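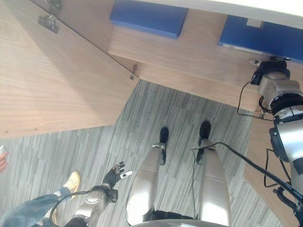
Moqueta gris a rayas y el borde de un escritorio de madera.

Inicio Visitas Oficios Comarca Archivo Contacto
Buscar en Bisden Escriba y pulse Intro

Jornada de puertas abiertas en Furninero: una tarde entre cajones

Iltness tiene una iglesia con andamio, un puente que conviene cruzar de uno en uno y una fábrica de muebles de oficina que abre al público una vez al año, en julio, cuando el calor del polígono garantiza que solo acuda quien tiene verdadero interés. El autobús desde Nuttall para en una rotonda. De la rotonda a la puerta hay 900 metros sin una sombra, y al llegar le entregan a uno un folleto satinado, muy útil para abanicarse.

La visita dura dos horas y consta de seis paradas. La primera es un vídeo. Como en todos los vídeos de empresa, empieza con un bosque, sigue con una mano que acaricia un tablón y termina con gente encantada de asistir a una reunión. A mi lado, una señora preguntó si los del bosque sabían lo que les esperaba.

Después se pasa a la nave de corte, con tapones en los oídos. El guía explicaba cosas, supongo que interesantes. Entendí «canto» y «merluza», y sigo convencido de que la segunda no era. Los tableros entran por un extremo y salen por el otro convertidos en laterales, baldas y frentes, apilados con un orden que mi casa no ha conocido nunca. Huele a serrín y a cola, una combinación que devuelve a cualquiera mayor de cuarenta a la clase de trabajos manuales y a su primer suspenso.

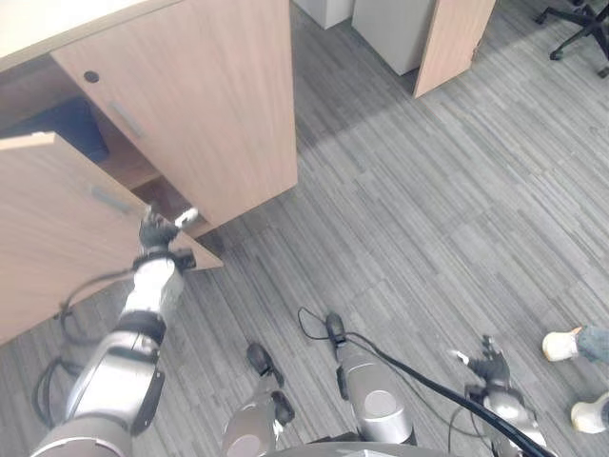
Por la redacción de Cuaderno de Bisden | Sección: Visitas | Lectura: 6 minutos

La tercera parada está dedicada a los herrajes. Yo llegué sin opiniones sobre las bisagras y me fui con varias. Hay una escuela que defiende la bisagra que se frena sola al final del recorrido y otra que la considera una concesión a la gente que no sabe cerrar puertas. El encargado de la sección pertenece a la segunda y lo dice con una calma que da un poco de miedo. También nos habló de cerraduras: según él, las llaves de los muebles de oficina se pierden durante la primera semana y a partir de entonces la cerradura queda como adorno. Se siguen poniendo. El cliente las pide.

Con los tiradores el asunto se complica. Los hay de barra, de concha, de botón y uno oblicuo que defendieron mucho y que a mí me pareció una buena manera de enganchar la rebeca. En el folleto ocupan cuatro páginas, una más que la historia de la empresa.

A media tarde hubo un descanso de 20 minutos con café de termo y unas galletas que, a juzgar por la textura, habían pasado por la misma nave de corte. Es el momento en que los visitantes se cuentan por qué están allí. Un matrimonio venía a comprar una mesa y no había forma de hacerles entender que ese día no se vendía nada. Dos estudiantes de ebanistería tomaban apuntes de todo, incluidas las galletas. Yo dije que venía a escribir una crónica
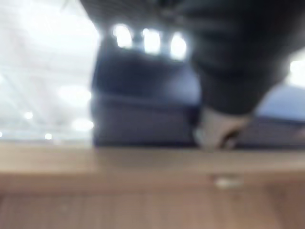

y me preguntaron si me pagaban el autobús. No me lo pagan.

La cuarta parada es el barnizado, que se ve a través de un cristal y que consiste en esperar. La quinta, el almacén, tiene el encanto de los lugares donde todo está embalado: pasillos y pasillos de cajas iguales, y un carretillero que nos pasó por el lado tres veces con la misma, creo que por lucirse.
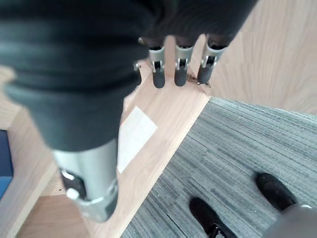

Lo que más discusión provocó fue la sexta, la sala de acabados, donde enseñan el muestrario de tonos. Los nombres los pone alguien con vocación de novelista: «roble bruma», «arce sereno», «haya de invierno». Durante años, contaba el guía, las oficinas pidieron muebles oscuros, de notario, y ahora piden todo lo contrario, madera clara como la que asoma en la foto bajo los dedos, que según el muestrario puede ser cualquiera de los tonos anteriores. Le pedí que me distinguiera la bruma de la serenidad y me remitió al departamento comercial, que aquella tarde estaba de vacaciones.

Se sale por la tienda, cerrada, con el matrimonio pegado al escaparate. De recuerdo regalan un taco de madera con el logotipo grabado. Lo tengo bajo la pata de la mesa de la cocina, que cojeaba.

Datos prácticos: entrada gratuita, con inscripción en la portería de la fábrica. Calzado cerrado obligatorio. El último autobús a Nuttall sale a las 19:40 y el conductor no espera, por mucho que uno agite el folleto.

También en Visitas
La feria del queso de Nuttall, contada por un intolerante
Subida al depósito de agua de Iltness
Una mañana en la imprenta de Bisden
El museo del botón abre dos salas más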